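Home Reviews Desk & Paper Kitchen Bags About Search

Jarham hinged case, yellow: four months in

Quick one because I have a train to catch and I promised this back in May.

So. The Jarham case. Plastic, hinged, one compartment, bright yellow, glossy. I bought it for pens and the small junk that travels with pens, then it turned into my sewing case, then it turned into both which was a mistake, more on that further down. I paid for it myself. Orysia Yatsenko lent me her Kravets tin to compare with and I've had the Drindureo soft pouch for years, so those are the three I keep going back and forth between.

Short version if you're in a hurry too: good case, wrong for pencils with no sharpener cap, scuffs more than I'd like, I'd buy it again in the same color.

Size first. Takes a full length new pencil lying flat, just. Fountain pens fine. Six-inch ruler fine. My fabric shears, no. Small embroidery scissors yes, thread snips yes. A glue stick goes in but the fat kind holds the lid up a hair, so get the skinny ones.

The lid. This is the part I care about most because the Kravets tin drives me nuts, you open it and the lid wants to come off in your hand. Jarham lid stays put. Opens wide, leans back, stays leaning back on a desk. On a lap it's less sure of itself. On a train tray table it's fine until the train brakes, and then it claps shut on whatever you're reaching for. Got my thumb once. Didn't hurt, very loud though, a man woke up.

Closing it you want to press near both corners. Press in the middle only and one side sits proud, and if you throw it in a bag like that it WILL open. Ask me how I know. 27 glass head pins in the bottom of a canvas tote, I counted them back into the pincushion one at a time at the kitchen table, and there's possibly one still in there. So that's a habit you have to learn, took me a week or so.

Noise. It rattles. Hard plastic, hard floor, metal things, what do you expect. In a quiet library you are going to be That Person. I cut a strip of craft felt for the bottom and it helped a lot, then the felt got full of pencil dust and eraser crumbs and I took it out again. Might try cork. Birdie Benavides says drawer liner, the bumpy kind, cut a little big so it wedges in. Haven't got around to it.

No dividers. None. I know some people want a divider in everything and for those people the Flemisside is probably the one, it has three little walls and a lift-out tray, but I borrowed one for a weekend and hated it, nothing I own is the size they think it is. With one big open space you can at least put a big eraser in. Downside is it all slides to one end the second you carry it upright. I use two rubber bands, one round the pens, one round everything else. Not pretty.

Cleaning. OK this is where it beats the pouch by a mile. The Drindureo has an ink stain from about three jobs ago and smells like the bottom of a backpack. The Jarham you empty, warm water, drop of dish soap, old toothbrush round the rim, dry it with a t-shirt. Two minutes. Ballpoint on the inside came off with rubbing alcohol. Permanent marker mostly came off. Graphite is the annoying one, it gets into any little scratch and stays gray there, so on a yellow case you notice. I've stopped fighting it.

Which gets me to wear. The gloss looks great out of the box, really cheerful thing to have on a desk, and I can find it in any bag at once, which for me is worth half the price by itself. My last pouch was navy and I lost it inside my own backpack more or less daily. But gloss shows everything. Fingerprints on the lid, fine scratches on the floor of it where things drag back and forth. Tilt it under a lamp and they all light up.
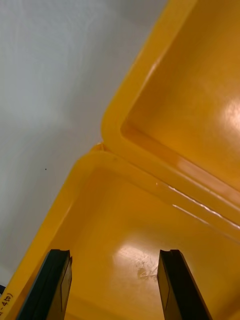
None of that goes deep as far as I can feel with a fingernail, it's just surface stuff, but if you're the type who keeps the film on your phone screen this will bother you and you should get the fabric one. Matte would've been smarter. They don't make it in matte, I asked.

The ridges along the edge of the lid are a crumb trap, by the way. Eraser bits, thread ends, all of it ends up there. Toothbrush again, or a dry paintbrush if you have one handy. The rounded rim I like a lot, no sharp edge anywhere, it doesn't dig into your wrist if you rest your hand on it while you rummage. The Kravets tin has a corner that has drawn actual blood.

Drop test, not on purpose. Off a desk onto wood floor, nothing. Off the roof of the car onto the driveway because I forgot it up there, landed closed, a pale mark on one corner and that's all. Still shuts the same. I would not do that one twice.

Hinge. Everybody asks about hinges. Four months, open and shut all day long when I'm working, still feels the way it did, maybe a touch easier than at the start. Teodor Vik has had his about two years and his is fine too, except he keeps drill bits in it so the inside looks like a cat lives there. If mine goes I'll come back and add a note.

What I'd change: a real latch. A matte inside. Maybe half an inch more length so a new pencil with an eraser cap goes in without being put on the diagonal. And a color choice on the inside would be nice, white or something, pins with yellow heads vanish in there completly.

About mixing pens and sewing. Don't. I had ink on a white hem inside a week. I bought a second case, same color like an idiot, and now I have to open both to find out which is which. Put a sticker on. I keep saying I'll put a sticker on.

Who's it for then. Students, yes. Kids, yes, though pinchy for the very little ones. Anyone who sews on the couch, yes but press the corners. Markers, depends how many, a dozen thin ones sure. Brushes, no, the bristles get bent against the end and they won't dry with the lid shut anyway. Watercolor people already know this.

Anyway, keeping mine. Next up is the Flemisside pencil roll, whenever it gets here, it's been "on its way" for a while now.

Liudmyla

Comments (5)

Justinas Jõgi
I have the same one and store guitar picks and strings in it. Agree about the corners. Mine popped in a gig bag and I was finding picks for days. Does the rubber band mark the plastic if you leave it round the outside all summer? Mine left a sort of dull stripe.

Liudmyla Levchenko
Mine are on the inside round the pens so no idea, sorry. Try the alcohol on a cotton ball but do a small spot first.

Birdie Benavides
Drawer liner!!! I have been telling you since spring. I cut a piece for mine and it's dead quiet now, and you can rinse the liner in the sink when it gets gross. Also for the yellow pins just buy the ones with red heads, they cost next to nothing.

Orysia Yatsenko
In defense of my tin, it's older than both of us and the corner only gets you if you grab it wrong. Can I have it back please

Teodor Vik
Two and a half years now, to be exact. One of the corners on mine has gone a bit cloudy but I leave it on the windowsill in full sun, so that could be why. Hinge still good. I wouldn't keep anything heavier than bits in it, I tried a small socket set and the lid bowed when I picked it up from one end.

Older reviews Newer reviews Back to top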